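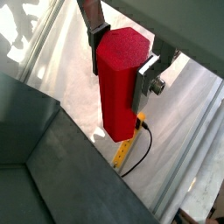
A robot gripper holding a red hexagonal block beside a gray bin.

Robotic kitting is the use of a robot arm to pick separate parts and place them in a fixed layout, such as a tray, a board or a foam insert, before the set moves on to packing or assembly. It is one of the more recent forms of workplace automation in light manufacturing, where kitting was long done by hand at benches. The term covers both fully automatic cells and shared cells, in which the arm handles part of the set and a worker handles the rest.

Work content

Manual kitting consists of reaching, identifying, turning and seating. The first two steps are quick for people and the last is the most tiring, as a close-fitting part has to be lined up with its opening and pressed down many times per shift. In a robotic cell the order of difficulty is partly reversed. Reaching and lifting are simple for the arm. Seating depends on how the part was gripped, and a part held at a slant may meet the edge of its slot instead of entering it.

Parts with flat parallel sides suit a two-finger gripper. A hexagonal prism offers three pairs of such sides and can be turned in steps of 60 degrees without changing how it fits. A cylinder can be seated at any rotation about its axis but touches flat fingers along narrow lines when held across its curved side. Stars and arches have fewer valid positions and are usually taught last.
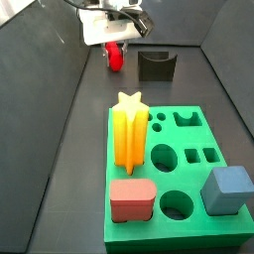

Gripper with a red cylindrical part at a green foam board. A yellow star, a salmon-red block and a blue cube stand in the board, with a black arch-shaped block on the floor beyond it.

Foam boards with cut openings are widely used for practice and for acceptance checks, since the foam gives slightly under a misplaced part. Metal or hard plastic trays are less forgiving and are normally introduced after the placement program is stable.

Effect on jobs

The Kokholm plant in Jundach, a packer of classroom and therapy sets, is one site where the change has been recorded in detail. Before automation, its kitting line had 80 positions across all shifts. The first six cells were set up with software from Skeltura and took over the repeated seating of blocks. Bench positions were reduced, and a new grade called cell tender was added.

A cell tender refills parts, clears misplaced pieces, restarts the arm after a stop and decides whether a set can be released. The work involves less repeated pressing by hand and more standing, walking and watching. Tenders at Kokholm reported less wrist strain but more trouble staying alert late in the shift – a pattern also known from other inspection work. The plant responded by limiting time at a cell and rotating tenders through manual benches, which remain in use for short orders.

Pace is a second point of dispute. At a bench, a worker can speed up before a break and slow down after it. At a shared cell the arm sets the rhythm, and a tender who falls behind causes a stop that is logged. The Mousavi agreement, the local work agreement under which the cells operate, allows stop logs to be used for maintenance but bars their use in individual reviews.

Training

Tender training at Jundach covers safe entry, gripper care, recovery from a dropped part and basic correction of taught positions. The site manual lists 488 stop codes, most of them rarely seen. Former bench workers are given priority for the grade. Their knowledge of which parts tend to bind is used when placement programs are revised, and program changes carry the initials of both the technician and the tender.

See also

Bin picking
Job rotation
Machine tending
Peg-in-hole assembly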